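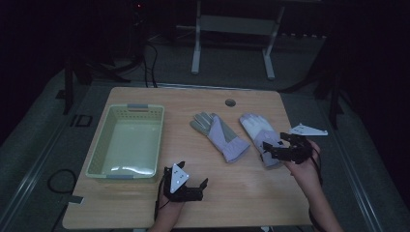
Work gloves and a basket on the table at Lightfoot, with a gripper in each hand.

Picking up a glove is still a hard job for a machine, according to the engineer who runs the tidying work at Lightfoot, a small automation firm in Otthorpe. She has spent most of the past two years on chores of this sort: clothes into baskets, boxes on to shelves, cups off tables.

"People ask me when they can buy one," she says. "I tell them to keep their own hands in good order for now."

The gloves are a favourite of hers as a test. A box has corners and stays the shape it was when you last looked at it. A glove folds, and a finger can end up tucked under the palm. "You go for the cuff and it slides. You go for the fingers and you get one finger, and the rest hangs down and catches on the side of the basket. A child of three sorts that out without thinking about it."

Lightfoot's method is to have people do the job first, using grippers held in the hand, and to train the software on what they did. The present set of glove runs stands at 341. She would like 2000 before she trusts any result, and she wants them from more than one person, as everyone has their own way of going at it. Her own habit is to clear the right side of the table first.

It is slow work at the start. With grippers you lose your fingertips, and new starters squeeze too hard or let go too soon. "The first morning, everyone is cross by eleven. After that they stop looking at the gripper and look at the glove."

I asked how the machine itself gets on. On Prultero, the firm's two-armed test machine, a pair of gloves into a basket takes 22 seconds on a good run. She can do it by hand in 2. On a bad run it closes on bare table, lifts nothing, and carries that nothing across to the basket with great care.

She thinks the shop floor will come before the home. Zododeck, a packing firm on the other side of town, has asked about sorting returned workwear, and she thinks that is a fair thing to ask. The tables there are all one height, the lights stay on and the same few items come round all day. "In a house the basket is on the stairs and there's a cat in it."

Would she have one at home herself? She took a while over that. For folding towels, yes, if it were quiet and could be shut in a cupboard afterwards. She wouldn't leave it alone with the washing-up.

The next round of work, due in July, moves from gloves to socks. She expects those to be worse.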